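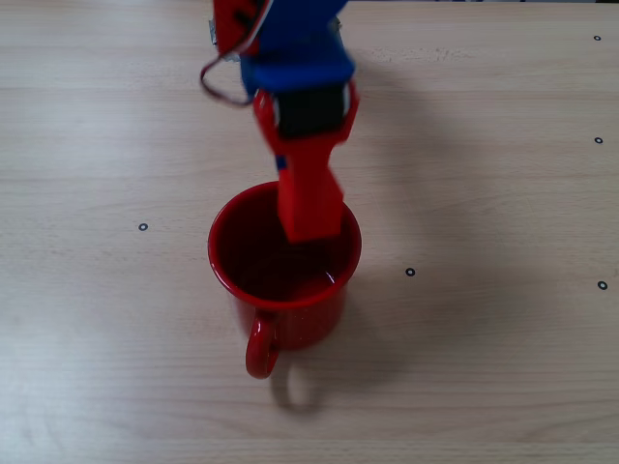

Red mug on the table, gripper lowered into it

Season cards refused at Gill Stand turnstiles, friendly v Lostton
Opened by: Colleen Melnyk, Berkstead ticket office
Opened: 5 August 2022
Assigned to: Hamisi Kombo
Priority: High
Status: Resolved

Original report (Colleen Melnyk)

At last night's friendly a lot of season cards would not scan at the Gill Stand. The handheld showed a red screen with "Not valid for this fixture". Paper tickets and phone tickets bought for the match were fine. Season cards at the main stand were fine too, as far as I heard.

It started when the turnstiles opened and went on until just after kickoff. At the worst point there was a line of up to 200 people outside. The head steward told his people to let anyone in who had a season card with a photo on it, so those people were never scanned. I need to know why it happened and I need it not to happen for the league opener, which is also against a side that brings a decent away following.

What I tried on the night:
- Turned two of the handhelds off and on. No change.
- Logged out and back in as gate supervisor. No change.
- Looked up three refused cards in Navar on the office PC. All three showed as paid and active.

Reply 1 (Hamisi Kombo)

Thanks Colleen. Can you send me:
- The card numbers of the three you looked up
- Which handhelds were on the Gill Stand (the label on the back, starts with G)
- Whether anyone pressed "Refresh list" before the turnstiles opened

Please don't reset the handhelds yet. I want the logs off them first.

Reply 2 (Colleen Melnyk)

Card numbers are in the attached sheet. Handhelds were G1, G2, G3 and G5. G4 is the one with the cracked screen and has been in a drawer since January. Severino Ortuño was running the gate and says he refreshed all four about an hour before opening, and each one showed a green check.

One other thing, in case it matters. The match was put back by a day when Lostton asked to move it. Manon Kennedy changed it in Navar. 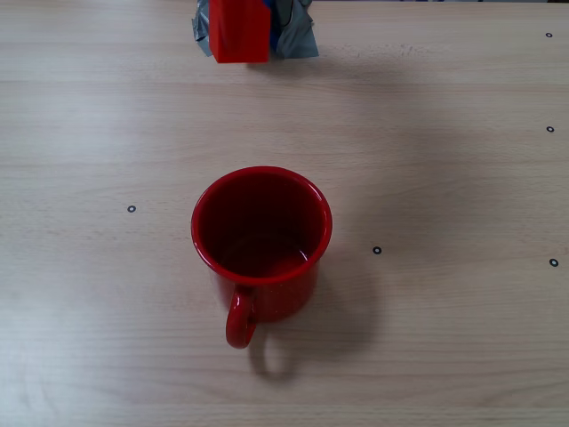

Red enamel mug from above

Reply 3 (Hamisi Kombo)

It does matter, but it isn't the whole story. I have the logs now.

Total scans for the night were 1,073 across both stands. There are 1,190 season cards on the system and every one of them should have been on the list for this fixture. On G1, G2, G3 and G5 the list stopped at 600 cards. Anything after that was treated as unknown and refused. The main stand handhelds had the full list.

The refused cards you sent are all in the second part of the list. It is sorted by card number, so people who renewed early got in and people who renewed late or joined this summer did not.

I still need to find out why one stand got half a list. Manon, can you tell me exactly how you moved the match? Did you edit the date on the old fixture, or make a new one?

Reply 4 (Manon Kennedy)

I made a new one. The date box on the old fixture was grayed out because tickets had already been sold, so I used "Copy fixture", put in the new date and moved the sold tickets over. Then I closed the old one. I did the same thing for a cup game last season and had no trouble.

I did get a message when I saved it, something about gate settings. I clicked OK.
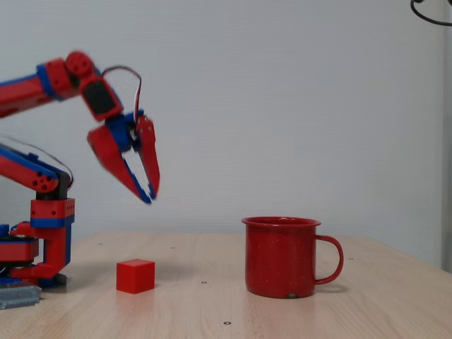
Cause (Hamisi Kombo)

Copying a fixture does not copy the gate profiles. The main stand is the default gate, so it was given its normal profile when the new fixture was saved. The Gill Stand was given the basic profile, which is the one meant for youth and reserve games. The basic profile has a list limit of 600 and does not warn the handheld when the list is cut short. That explains the green checks Severino saw. As far as the handheld was concerned, it had everything it had been sent.

The cup game last season was played with the Gill Stand closed, so the problem would not have shown up.

Yi-an Noh repeated it on the test site: copy a fixture, leave the gate settings alone, refresh a handheld. Same result on the first try and the second.

Fix

1. Open the fixture in Navar and go to Gates.
2. Next to Gill Stand, change Profile from Basic to Full.
3. Save, then wait for the status line to say Published.
4. On each handheld, press Refresh list.
5. Open Menu, then List info, and compare the card total with the total on the Gates page. They should match.

Step 5 is the one to add to the gate sheet. The green check only means the download finished — it says nothing about how many cards were in it.

I have already done steps 1 to 3 for the league opener. That fixture was not a copy, but it had been left on Basic for the Gill Stand as well, probably from when the season was first set up. I went through the rest of the home fixtures and changed two more.
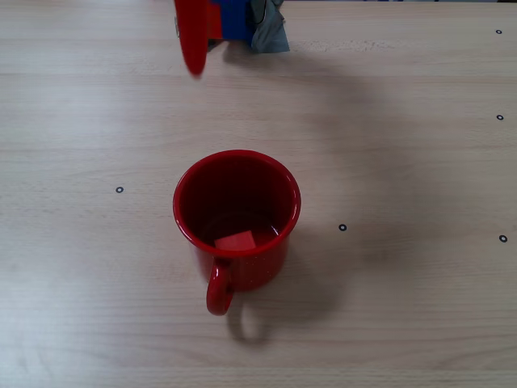
Both of those are in the second half of the season, so the handhelds don't need anything done to them now. They will pick up the right profile the next time they are refreshed.

Reply 5 (Severino Ortuño)

Refreshed G1, G2, G3 and G5 this afternoon with the opener selected. List info shows 1,190 on all of them. Scanned my own card and two of the refused ones from Colleen's sheet in test mode, all green.

G4 still won't hold a charge. Do I raise that here or separately?

Reply 6 (Hamisi Kombo)

Separately please, under Hardware, and put the serial number in the first line.

Reply 7 (Colleen Melnyk)

Happy with that. Two questions before you close it. Can the people who were waved through be added to the attendance, and can the basic profile be taken off the Gill Stand altogether? We never open that side for youth games.

Reply 8 (Yi-an Noh)

Attendance: yes, if the steward has a number. Go to Fixture, Attendance, Manual entry, and pick "Admitted without scan". It goes on a separate line and won't change the scan total.

Profile: I have removed Basic from the choices for the Gill Stand. New and copied fixtures will now get Full on both stands. The warning Manon saw has been reworded too, so it names the stand and the profile.

Closed by Hamisi Kombo. Reopen within 14 days if any season card is refused at the opener, and include the handheld label and the card number.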